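Motorcycles and Small Engines > Research > Rider Studies

4. Chain care and rider confidence among small-capacity commuters

4.1 Why we looked at chains at all

When we first sat down to plan the Clundcombe commuter study, drive chains were a footnote. We were mostly interested in why people who buy a small motorcycle for the trip to work so often give it up within a couple of winters, and we had a long list of likely culprits: weather, parking, insurance, the neighbour's opinion of the noise. It was Aoi Miyazaki who kept coming back to the chain. She had read through the open comments from our pilot survey over a long weekend, and she noticed how many riders described their bike as "getting rough" or "feeling old" at distances where the engine would barely have been run in. Several of them mentioned a jerk when rolling on and off the throttle, and one wrote, rather sadly, that he had assumed all cheap bikes went that way.

We are grateful to her for her stubbornness, as the chain ended up taking the better part of our second year. What follows sets out how we gathered the maintenance data, what the riders told us, and where we think the weak points in our own work lie (there are a few, and we would sooner name them ourselves than leave them to the reader).

4.2 Riders and machines

We enrolled 242 riders, all of whom used a motorcycle of modest capacity as their main way of getting to work. Of these, 201 stayed with us to the final interview. The losses were mostly people who moved away, changed jobs or sold the bike, and we have kept their early answers in the analysis wherever that was sensible. The machines were a mixed bag, as you would expect in a town like Clundcombe - some bought new, a good many bought third- or fourth-hand, and quite a few handed down from an older brother or an aunt.

Each rider was given a paper logbook and asked to note every time the chain was cleaned, lubricated or adjusted, and by whom. We did not tell them how often they ought to do it. Fathima Wanigasekara, who looked after the interviews, felt strongly that a lecture at the start would spoil the results, and we agreed with her, though it was hard to hold our tongues when a rider rolled up with a chain the colour of rust. In those cases we checked only that the bike was safe to ride home, and raised anything worrying with the owner on the spot.

Slack was measured at the midpoint of the lower run, with the bike on its side stand and the gearbox in neutral, at several positions of the rear wheel. Chains seldom wear evenly, and a single reading can flatter a tired one quite badly. We took the largest value as the reading for that visit.

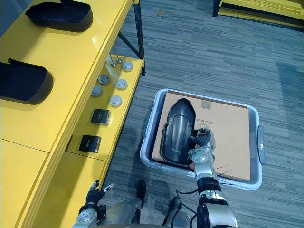 Figure 4. Trays, rods and metal discs on yellow shelving.

Does a rider need a paddock stand to keep a chain in good order? Most of our riders managed perfectly well without one, rolling the bike forward a little at a time with the engine switched off and working on whichever stretch of chain had come around.

That answer surprised us more than it should have. We had gone in thinking that equipment would be the great divider, and that riders with a garage and a decent set of tools would be well ahead of those parking on the street. The gap was there, but it was a small one. What mattered far more was whether anybody had ever shown the rider what to do. A rider who had stood beside a parent, a friend or a patient mechanic for ten minutes tended to keep the habit for good, even if the only place to do it was the kerb outside a block of flats.

4.3 What the logbooks showed

The logbooks fell into two clear groups. The first group cleaned and lubricated on a rhythm of their own, often tied to something ordinary like payday or filling the tank. The second group did nothing between services and left the whole matter to the workshop. There were surprisingly few in the middle.

Riders in the first group reported a smoother ride and were a good deal more likely to say they would buy another motorcycle. We want to be careful here. People who enjoy their bikes are more inclined to fuss over them, so the arrow may well point the other way, and probably points both ways at once. Muireann Moriarty has suggested a follow-up in which riders are assigned a short lesson by lot, and we think this is the right next step.

We also compared the two lubricants most often named in the logbooks, sold locally as Kadel and Prirnska. We found no difference between them that we would care to defend. The riders had firm opinions all the same! Kadel users thought the other stuff flung off onto the wheel rim, and Prirnska users said exactly the same in return.

4.4 Limits of this part of the study

The logbooks were filled in by the riders themselves, and 16 of them had plainly been completed in one sitting, in the same pen, on the morning of the interview. We left these out of the comparison in 4.3. Winter is also thinner in our data than we would like, with January especially poor, as many riders took the bus that month and wrote nothing down. Lastly, Clundcombe is flat and fairly damp, and a hillier or dustier place might tell another story about both wear and habits.

Related items
- Section 3: Recruiting riders in Clundcombe
- Section 5: Tyre pressures and the weekly commute
- Notes on second-hand commuters, by Emiko Oda
- Side stands, centre stands and the Furukawa survey
- Reader letters: chain, belt or shaft?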